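Kitchen Notes: The Counter Amnesty Continues

Readers of the last issue will remember that Meenakshi Semwal proposed a counter amnesty, under which any item left out in the shared kitchen would be put back where it lives, no names taken. We received 26 replies. Most were in favor, provided it applied to other people.

The first round has gone better than expected. The gray stone has been seen in daylight again, and it has speckles, which came as news to those of us who thought they were crumbs. Min-kyu Byun has spent two years wiping at them.

Still at large are the lavender bowl and its friend the spoon. The bowl has a cupboard. It has its own shelf in the cupboard. Siham Nasr put a label on the shelf in June, and the label is doing fine.
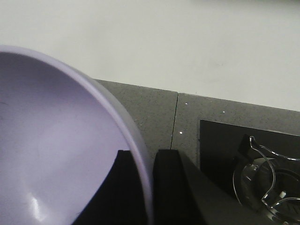
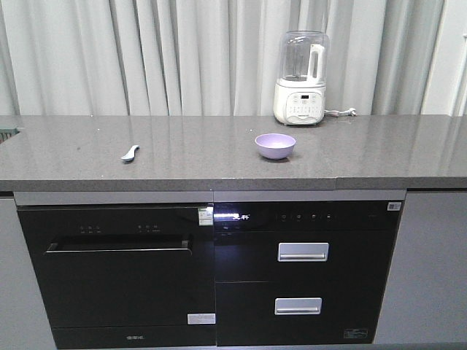 The lavender bowl, two views. The spoon is in the second.

The glass-jar machine by the curtain stays out by popular vote, 15 minutes of debate having failed to settle whether it is a blender or makes soy milk. Please unplug it when you're done and keep the cord away from the edge.

Nabila Ouazzani would also like it known that the dishwasher is directly under the counter. The distance has been described to her as "kind of a lot."

Round two starts after the next potluck. Zyanya Zamudio has the sign-up sheet, and she has a pen this time.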